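Plornel Wipe-Clean Table Cover, Square
Sold by Bunting Table and Kitchen
Item 3494

We have been selling table covers long enough to distrust most of what is printed on the packet. The Plornel packet says "stain-proof", "fits any table" and "stays put". We bought one each, took them home and came back with a shorter list of claims that we are willing to repeat.

What it is
A square of coated cotton with a brushed back. The coating is thin enough that the cover folds like cloth and doesn't crack along the creases, at least so far. It comes in Mustard, Slate and Plain White. No green, before you write in. The maker has been promising a green since May and we will list it when we have a box of them in the stockroom.

Stain-proof?
Not by our reckoning. Ketchup, gravy and orange squash came off with a damp cloth. Turmeric left a faint yellow ring on the white one, and it is still there. Felt pen depends on the felt pen. Celeste Guerreiro, who buys for us, left beetroot on the Mustard overnight and could find the spot the next morning, though only by tilting it to the window. We would call it stain-resistant and leave it there.
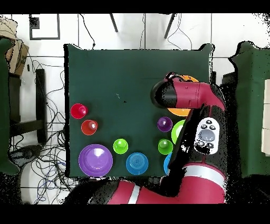 Plastic cups and bowls in mixed colours on a dark green cloth. Tableware and cloth not included.

Fits any table?
It can't, can it. The cover suits a square table seating two to four. On a long table it looks like a napkin. You can cut it to size with kitchen scissors, and the edge won't fray much, but you will lose the stitched hem and we can't take it back afterwards. Measure first, and allow for the drop on all sides. The Lullurlow cover is the better buy for anything oblong, and it costs less.

Stays put?
Mostly. The brushed back grips bare wood well and glass badly. On a glossy painted table it crept towards the person eating, which is exactly the wrong direction. Clips help – the Tommont ones are ugly but they hold.
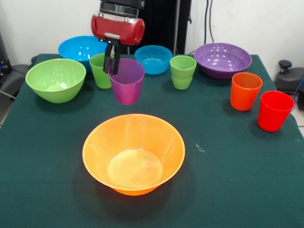

Colour is the thing people send covers back for, and the maker's photographs are partly to blame. They put everything on white crockery in strong sun. We'd suggest thinking about what you already own. Strong plastic colours, such as an orange bowl, show up boldly against a dark green cloth, and we would expect much the same from our Slate. Put that bowl on the Mustard and the two will squabble all through tea. If you use plain white plates, any of the three will do.

Washing
Wipe down after use. The label allows a machine wash at 30 degrees. Natalie Kershaw on our returns desk put hers through 18 washes and reports that the coating went dull at the folds after roughly seven. It still shed water at the end. Don't tumble dry, and don't iron the coated side whatever the leaflet says about pressing cloths.

Returns
Unused and uncut, within the usual period. Orders placed on a Saturday go out the next working day.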